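Why Do We Hang Clothes on Hangers?

31 May 2020

I used to keep my clothes in a heap at the end of my bed. I knew where everything was (mostly), and I could never see why anybody would bother with a closet. Then I pulled out my favorite shirt for a birthday party and it looked like an old paper bag! So I went off to find out why clothes get wrinkly and what a plain old hanger does about it. Come on, let's have a look.

What is a wrinkle, anyway?

Your T-shirt is made of threads, and each thread is made of lots of tiny hairs called fibers, all twisted together. If the shirt is cotton, those fibers came from a plant. They can bend, and that's lovely, because otherwise your shirt would feel like a cardboard box.

But bendy things can stay bent. When a shirt sits in a heap, some parts get folded and squashed under other parts. The fibers in the folded bits slide a little way past each other and then they settle down there, like a cat that has found a warm spot. Pick the shirt up later and the fold is still in it. That's your wrinkle.

Water makes it happen faster. A damp cotton fiber is softer and slides more easily, and when it dries it holds on to whatever shape it was in. So a wet shirt left in a ball dries into a very crumply shirt. I've done this with a swimming bag. Please don't do this with a swimming bag.

So what does the hanger do?

A hanger is a bit like a pair of shoulders that you can put in a closet. It holds the shirt up at the top, and the rest of the shirt hangs down. Now gravity gets to help! Gravity is the pull that brings your ball back down when you throw it, and it pulls on your shirt too, all day and all night, very gently. The cloth hangs under its own weight, so it isn't getting squashed into new folds, and some of the little old ones can relax.
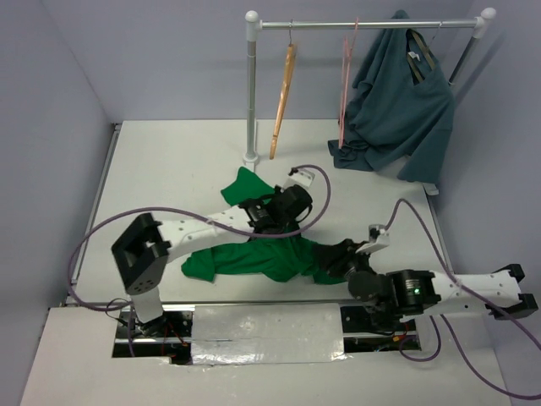

You don't need a big closet for any of this, either. A small rack with one bar across it will do, and so will a hook on the back of a door. Wooden hangers are often thick, so they're kind to the shoulders of a heavy coat. Thin ones take up less room, so you can fit more of them on the bar. A long sweater might reach right down past the end of a short rack, and then the bottom part bunches up, so a taller spot is better for that one.

Should everything go on a hanger?

Nope! Gravity can be a bit too helpful sometimes. A big, heavy knitted sweater is made of loops of yarn, and loops stretch. Leave it hanging for weeks and it can grow longer, and you may get two funny bumps where the shoulders were. I fold mine. Socks don't need hanging, of course – unless you want to, and I'd love to see it.

Try it yourself

Find two cotton T-shirts that are nearly the same and ask a grown-up if you can get them damp. Squeeze out the water. Give one a good shake, put it on a hanger, and smooth the front with your hands. Scrunch the other into a ball and leave it on a plate. Wait until tomorrow. The ball may still be wet in the middle, so give it more time if it needs it, then lay the two shirts side by side and see which one you'd wear to a party.

Write down what you find, or draw it if you like drawing better. I drew mine, and the wrinkles took ages.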